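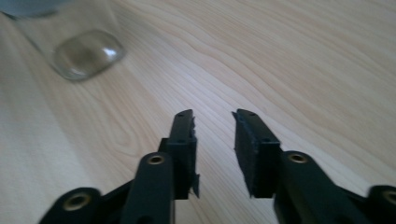
The table top, with one of my glass jars

adeel_g
I bought this table second hand in March. The grain is beautiful, but I am afraid of rings from the jars. Should I put oil or lacquer?

Stirkard
Oil. Two thin coats, sand with 400 between them.

mirani_j
I disagree. Oil will make such pale wood yellow. Use a matte water-based lacquer – mine is still light after almost 100 dinners.

Stirkard
Lacquer chips, and then you must sand everything.

adeel_g
Thank you both. I will try the oil under the table first.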